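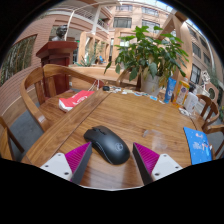 Gripper view at the table, mouse between the fingers

Does a cluttered table help, or am I just collecting junk?

I'm putting together demonstrations with a hand-held gripper for a pick-and-place policy. One task, "pick up the mouse and set it down somewhere else on the table." I have 800 episodes so far, nearly all of them at the same round wooden table by a courtyard. The attached view is typical. Bottles along the far side, cards and wrappers lying around, a paper bag or box on the left, a big plant, chairs all over the place.

The advice I keep reading is that clutter is good because it makes the policy "robust." Every tutorial repeats this and I have yet to see one that shows the numbers. My first training run on these episodes does fine at this table and falls apart on a plain white desk, where it reaches well short of the mouse and closes on air. If clutter makes things robust, why can't it handle a desk with nothing on it?

Somebody at work (we're a small outfit, Dorutton) wants me to keep going until I reach 1,777 episodes, a number that comes from a slide as far as I can tell. Before I spend the rest of January doing that, I'd like to hear from people who have tried it both ways.

Posted by feltska_bench

Faustine Baudry

Your clutter is scenery. If the bottles and the plant are in the same place in 800 episodes, the policy has 800 chances to learn where the table is from the bottles and the plant. Take them away and it loses its landmarks. I can't prove that's what happened to you from one picture, but it is cheap to check. Go back to the same table, clear it, and run the policy 21 times. Then put everything back in different spots and run it 21 more. If both go badly, it was leaning on the layout. If only the white desk fails, look at the surface itself. A dark mouse on striped wood and a dark mouse on bright white are different problems for the camera, and exposure can shift a lot between them.

I'd look at your start poses too. In your view the mouse sits right between the pads, pointing up and to the left. Are they all like that? People get into a rhythm, put the object down the way that suits their wrist, and end up with hundreds of copies of one grasp. Reaching short on a new desk could also be plain table height, if you never changed it.

There's a small black thing near the left end of the cards that could be a second mouse or a remote, I can't tell which. If it is a mouse, your task says "the mouse" and the episodes had better agree on which one. I would pull it out or label it before recording anything more.

As for the target, I wouldn't record another episode at that table until you know what's wrong. We threw out most of a set once for this exact reason, and it had looked great on the training curve the whole time.

yanez_k

More data. It always works out in the end. We used Atomness for ours and just kept collecting, never worried about the table. Also try augmentation, random crops and color jitter, that fixed it for me.

feltska_bench

@yanez_k Fixed what, compared to what? Did you test on a surface you hadn't recorded on? I already have crops and color jitter turned on and the white desk result is with both of them.

@Faustine I went through a batch of episodes last night and you're right about the angle. Most of them have the front of the mouse toward the upper left, give or take. I'm right-handed and I never thought about it. I can't say that explains the desk, but it's not a good sign. Will do the cleared-table runs before anything else. How many different surfaces would you want before you believed a result?

Faustine Baudry

More than 2, and at least one that stays out of training completely. Pick that one first and don't touch it. Change the table height when you change the surface or you'll be back here with the same question. And turn the mouse around by a dice roll or a printed list, don't trust yourself to be random.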